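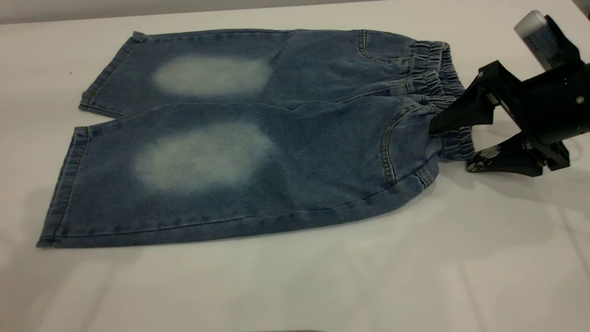 Open Day Helpers and Visitors Wanted at Plurkside

We're opening the doors of the Plurkside workshop in February and we're looking for people to come in, watch two-arm robots fold clothes, and have a go at running a table themselves. There are two kinds of spot going: visitor places (free, bring whoever you like) and a handful of paid helper shifts for people who enjoy talking to strangers about laundry.

The clothes this time are kids' clothes, mostly denim. We did tea towels at the last open day and they were lovely, but a towel has four corners and no opinions. Pull-on jeans are a much better show! One end is all elastic, the other end flaps about, and there's a pocket in between that likes to catch on things.

What a helper does

Each helper looks after one table with one of our operators. You'll lay out the next garment, reset the table between runs, keep little hands behind the rail, and chat with whoever is standing there. Plenty of people will want to know why the robot is taking its time, and you're welcome to say you're wondering the same.

You don't need a technical background. Our best helper last year was a retired hairdresser who had a queue at her table all arvo. We do need you to be comfortable on your feet for a six hour shift (with proper breaks, and lunch is on us), and happy to say the same thing to the fortieth family as cheerfully as you said it to the first.

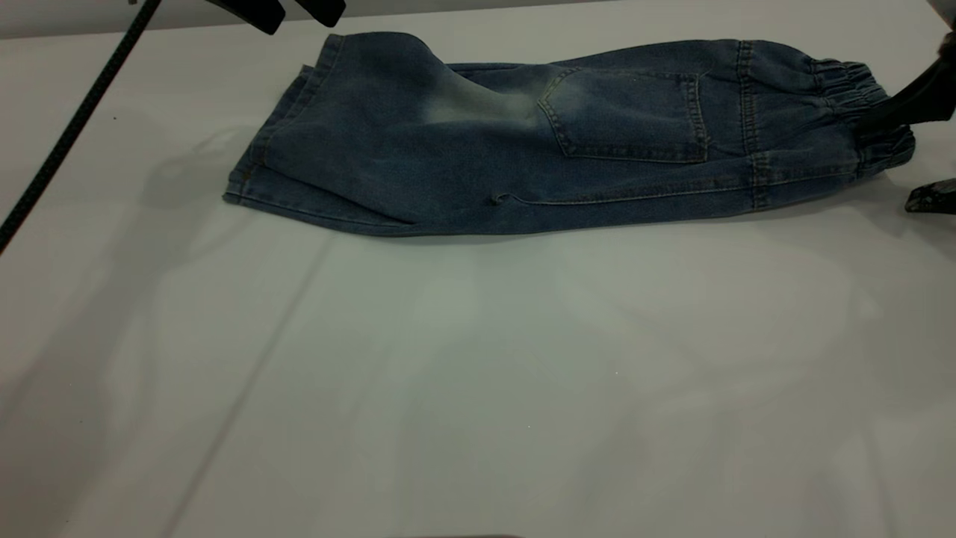
Training is one evening in the week before, run by Boonmee Rungrueang, who set up the Widuditz folding program and knows every table by its bad habits. You'll learn the stop button first, then the garments. Boonmee likes to begin with a pair that's already been doubled over lengthwise, one leg on top of the other, with the right-hand gripper on the elastic waist and the second one up near the hems. It's a good moment to stop and ask a crowd where they would grab next — everyone has a different answer, and kids tend to be very sure of theirs. After that you'll practise on shirts and shorts, and we'll walk you through the route visitors take.

What visitors will see

The Fröhlich room has the folding tables, with demonstrations running all day. Next door, the Mevov team will show how a practice run gets recorded and what they look for when they play it back. They've got 632 recorded folds of children's trousers so far and would love to talk you through the good ones and the shockers.

In the afternoon there's a fold-off, person against robot, same garment, and the crowd judges neatness. We're after people willing to be the person! Put "fold-off" in your email if that's you. No prizes beyond a mug, though the mug is a good one.
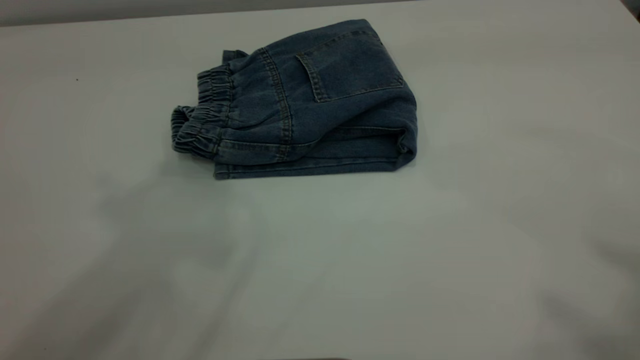

Neatness is judged on the finished bundle only, so you can use any method you like to get there. Legs tucked under, pocket facing up, straight lower edge: that's the fold our operators are aiming for with jeans, and it's a fair target for people too. If your family has its own way of doing it, bring that along. Arguments are encouraged.

Practical bits

Helper shifts are paid at our casual rate, and training is paid as well. You must be 16 or over to help. Visitors can be any age, but anyone under 12 needs a grown-up with them. The building is step-free, there's an accessible toilet beside the Fröhlich room, and we'll run a quieter first hour with the music off and smaller groups. Parking is tight, so catch the bus if you can.

We had more than 1280 visitors through last time and it got pretty squashy near the tables, so this year visitor places are booked by time slot.

How to put your hand up

Email the Plurkside front desk with "open day helper" in the subject line. Tell us a bit about yourself, which shift suits you (morning or afternoon), and the garment you most dislike folding. A few lines is plenty and we don't need a résumé.

Helper applications close Mon 21 December. Boonmee will ring everyone who applies, including the people we can't fit in. Visitor bookings open once the helper roster is sorted, and if you'd like a note when they do, ask the front desk to add you to the list.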